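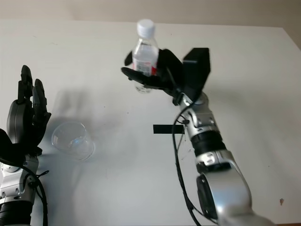 Small water bottle held above the white table, clear plastic cup standing on it.

Rima Clear Tableware

Rima is a small collection of short recordings of everyday drinking and serving things on a white tabletop. Most of the items are see-through: plastic water bottles, plastic cups and glass bowls. We put it together for people who work on finding and outlining transparent objects, which are hard to pick out on a pale surface.

Version 1.1, released Aug 30, 2021
Maintainers: Glenys McPhee (objects and recording), Digby Paewai (labels and scripts)

What is in it

The release has 154 recordings. Of these, 108 are labeled and the rest are provided as they are. A recording shows a bottle together with one other item from the list. There are 7 items in all:

bottle_a – small plastic water bottle
bottle_b – plastic water bottle, taller than bottle_a
cup_a – clear plastic drinking cup
cup_b – clear plastic drinking cup, wider at the rim
bowl_a – clear glass bowl
bowl_b – clear glass bowl, shallow
mug_a – plain gray mug, for comparison with the clear items

The two cups are easy to mix up when seen from above. If you need to tell them apart, use the item name in the label file and don't go by the outline.

Folder layout

recordings/ holds one folder per recording, numbered from 001
labels/ holds one label file per labeled recording, with the same number
items/ holds measurements for each item (height, rim width, base width, in millimeters)
lists/ holds the train and test lists
scripts/ holds the loader and a script that checks your download

The test list has 24 recordings, all of them labeled. Please don't train on them if you plan to compare your numbers with ours.

Labels

Each label file gives the item name, an outline for each item and a state for the bottle. The state is one of three words:

standing – the base of the bottle is on the table
lifted – the base is clear of the table, by any amount
tilted – the bottle is off the table and leaning far enough that we would call it pouring

"Lifted" caused the most disagreement. A bottle held just above the surface looks almost the same as one that is standing, and on a white table there is not much shadow to help. Digby went back through these in May and changed nearly all of the ones we had marked as unsure. Where he still couldn't decide, the state is left blank.

Outlines follow the outer edge of the item. For cups and bowls the open top counts as part of the item, so anything seen through the rim belongs to the cup or bowl. Water is not labeled separately.

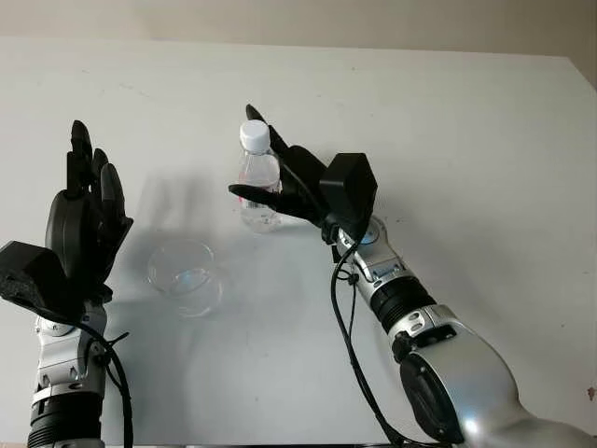

Table and light

The tabletop is matte and off-white, with a pale beige wall behind it. It has faint gray smudges and small specks, and we left them in. A simple threshold will pick some of them up, so filter by size if you go that way. Brightness is not even across the table.

Known problems

Recordings 031 and 032 are the same length and start the same way, but they are separate takes.
The measurements for bowl_b were taken twice and differ by 2 mm. We kept the second set.
Bottle caps are not labeled as their own part.
mug_a is in far fewer recordings than the other items – don't expect useful per-item results for it.

Using the loader

Run the check script first. It prints the number of any folder with a missing file. The loader returns recordings in number order unless you pass it one of the files from lists/. Blank states come back as an empty string. Version 1.0 returned them as "standing", so results from that version should be run again.

Questions and fixes

Send label corrections to Digby with the recording number and the item name. Questions about the items or the measurements go to Glenys.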